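ok so we're moving. thread on getting out of an apartment you've been in way too long. 1/

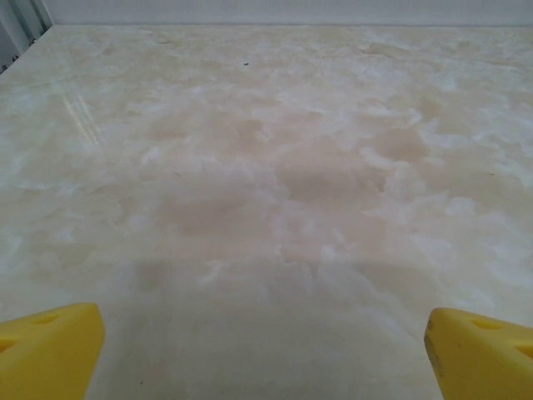

marble-look tabletop, white wall. mood for the week

2/ the place is in Liltbridge. 140 miles. I have moved across a street before and that took two days, so

3/ movers: Stollby quoted me $1047. Wolla said they'd "circle back." that was before the 4th of never I guess. going with Stollby

4/ ask if stairs are extra. ASK. mine were $69 and it was on page two of the pdf in the tiny print

5/ books. small boxes only. I know everyone says this. I ignored it last time and the bottom went out on the landing and my downstairs neighbor got a whole set of encyclopedias to the door

6/ Wanda Mercado (hi Wanda) told me to pack one bag like I'm going on vacation. toothbrush, charger, sheets, one towel, coffee stuff. did it last night. already unpacked half of it looking for the charger

7/ sheets on the bed FIRST at the new place. before the kitchen, before the wifi. you will not want to do it at 11pm

8/ things I own too many of — tote bags, mugs, soy sauce packets, keys to I don't know what

9/ keeping the keys

10/ the couch is not coming. posted it free, got four "is this available" and then silence. Hanane Bouzid finally took it for her studio, she brought her cousin and a dolly and they had it out the door before I found my shoes. legend

11/ mail forwarding: do it early. I put in for August and the confirmation letter went to the old adress, which ok fair, I still live here

12/ utilities. call the electric people while you're doing something else with your hands. I wrapped every glass I own during that hold music

13/ someone asked about plants. they ride in the car with me, on the floor, seat pushed back. not the truck. it gets so hot in there

14/ farewell dinner was lentils from Berrada, eaten out of the carton with the one fork I hadn't taped into a box. ten out of ten, will miss them more than the apartment

15/ still not packed: the closet. the other closet. under the sink. teh junk drawer, which I'm just going to tape shut and carry

16/ anybody in Liltbridge know a decent laundromat? washer's not hooked up til the second week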